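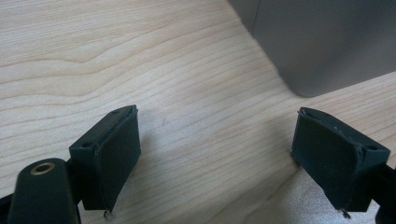
Ticket 3243
Product: Celtby booking client, desktop
Site: Zusside
Reported by: Beatrice Sang
Assigned to: Kiprono Tanui
Status: Closed
Priority: 2

Summary
Confirmation letters print with the last line of the address missing. Affects letters only. Invoices and day sheets print correctly from the same computer to the same printer.

Original report (Beatrice Sang, 09:14)
Since the September update the postcode has dropped off the bottom of the address on confirmation letters. It is there on the screen when I open the booking, and there in the preview. On paper the address stops at the town. I have restarted the computer and the printer. Adhiambo gets the same result from her login. We have 32 letters to send before the afternoon post and are writing the postcodes in by hand.

Reply (Kiprono Tanui, 09:40)
Thank you. Please send:
the version number from Help, then About
the name of the printer as it appears in the print window
whether the missing line returns if you save the letter as a PDF and print the PDF

Reply (Beatrice Sang, 09:58)
Version 104. The printer shows as "Dadau office". The PDF has the postcode on screen and it also prints with the postcode. Only printing straight from the booking loses it.

Internal note (Kiprono Tanui, 10:20)
Data is fine, template is fine, PDF output is fine. That leaves the direct print path. Cannot reproduce here on 104 with the default template. Asked the site for a copy of theirs.

Internal note (Kiprono Tanui, 10:47)
Template received. It was edited locally some time ago to move the address down for window envelopes. The address box has a fixed height and holds five lines at the old font size. Version 104 changed the line spacing used in direct printing, so five lines no longer fit and the last is dropped without a warning. The PDF route still uses the old spacing. Short addresses of four lines or fewer print in full, and the default template is not affected as its box grows with the text.

Reproduced with the site's template and a five-line test address. Passed to Naomi Mussa for the spacing change.

Reply (Kiprono Tanui, 11:05)
Cause found. To get today's letters out:
1. Open Settings, then Letters, then Confirmation.
2. Click once on the address box.
3. Change Height from Fixed to Fit to text.
4. Save, close the booking window and open it again.
The booking window keeps the old template until it is reopened, so please don't skip the last step. The top of the box stays where it is and the address should still line up with the window in the envelope.

Reply (Beatrice Sang, 11:31)
Done. Postcode prints. The one for Roy House has six lines and now touches the date underneath.

Reply (Kiprono Tanui, 11:44)
Select the date box and increase Top by one line. Six lines was never going to fit the old box, so earlier letters to that address are likely to have lost a line as well – worth checking if any came back.

Reply (Beatrice Sang, 12:10)
Moved it. All fine now. Adhiambo Langat has found a returned one from before the update, with no postcode. We will resend it.

Internal note (Naomi Mussa, 14:25)
Spacing difference between direct print and PDF confirmed. Both will use the same value in the next release. I have also asked for a warning when text overflows a fixed box. That is a separate change and has no date yet. Babita Ahuja is adding the Fit to text steps to the help page on window envelopes.

Closed by Kiprono Tanui, 15:02
Resolution: setting changed at site. Fix to follow in product. Reopen if the address box goes back to Fixed after the next update.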